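Sokville Institute of Domestic Studies
Textile Care, Unit 3: Knitwear
Handout for the session of 02/04/2021

3.1 Preparing the surface
Knitted garments are folded flat on a large, firm surface. A made bed is acceptable. Students should clear a space wider than the garment with both sleeves extended.

3.2 Folding
Fasten any buttons and lay the garment face down. Bring each side to the centre, turn the sleeves back along the body, and fold upwards from the hem. Ribbed edges must not be stretched. A heathered knit in browns and beige, folded on a patterned quilt:

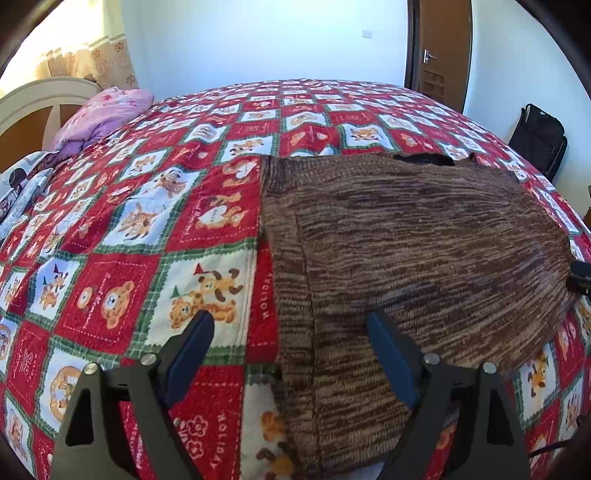
3.3 Storage
Stack up to 5 garments, the heaviest at the bottom. Knitwear is not to be hung. Record the fibre content on the Odomitz sheet before the May practical.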